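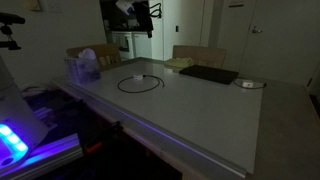
Vinyl and CD reissue notes: Vilum, "Benjelloun" (remaster)

3 July 2022

The remastered edition of Vilum's second album, Benjelloun, is now in the catalogue on 2-LP and single CD. The label is Sundix, catalogue number SDX 119 for both formats, with the suffix L for vinyl and C for disc. The original 1983 pressing on Ferkano has been out of print since the label closed, and the CD issued in the nineties was taken from a cassette safety copy with the Dolby B decoded incorrectly. Anyone who owns that disc will know the symptom: cymbals that disappear whenever the organ drops out.

Sundix worked from the quarter-inch stereo masters, 15 ips, no noise reduction. Side two of the original album was assembled from two reels recorded on different machines, and there is a small azimuth shift at the splice between "Lower Harbour" and "Tide Tables". Idrisa Mugo, who did the transfer and the remaster, corrected each reel separately before rejoining them. The splice can still be heard on headphones as a slight change in tape hiss.

Transfers were made at 24-bit/96 kHz. The CD has been reduced to 16-bit with flat dither and no peak limiting. Playback level is therefore lower than most current progressive rock releases and listeners should expect to turn the amplifier up. The vinyl was cut from the 96 kHz files, so this is not an all-analogue edition and the hype sticker does not claim otherwise.

Running time for the album proper is 46 minutes. The original LP put 25 of those on side one, which meant a quiet cut and a good deal of inner-groove distortion in the closing section of the title piece. Spreading the music over three sides has removed most of the problem. Side four carries the single edit of "Tide Tables", its B-side "Cartographer", and an instrumental run-through of the title piece with a different Mellotron part. The CD has the same three additional tracks in the same order.

Speed has also been addressed. The 1983 LP runs a little under a quarter-tone sharp on side one. Mugo took the Hammond as the pitch reference, its tonewheels being locked to mains frequency, and brought the reel back to match. The opening riff sounds heavier as a result, and the vocal sits closer to what was heard on the live tapes. Some customers who grew up with the Ferkano pressing have already written in to say they prefer it fast. The nineties CD remains the faster option for those who want it, and second-hand copies come through the shop from time to time.

Packaging: gatefold sleeve, poly-lined inners, four-page insert with lyrics and session dates. The front cover has been rescanned from the original painting and the colour is greener than on the old sleeve. The CD comes in a card wallet with a reduced version of the insert, and the lyrics are hard to read at that size. Neither format includes a download code.

The vinyl is a single run of 1153 copies, unnumbered, black only. A repress is not planned. The CD will be kept in print.

Test pressing notes: our copy of the LP was flat and centred on both discs, with light surface noise in the lead-in to side three and a single tick in the fade of "Cartographer". No non-fill was heard. Returns for faults should be made within the usual period, with the side and track written on the form.

Sundix has confirmed that Vilum's debut will follow in September, again from the master reels. It will be a single LP. The catalogue number has not been assigned and orders cannot be taken until it has. Customers with a standing order for the label will be added automatically unless they tell us otherwise.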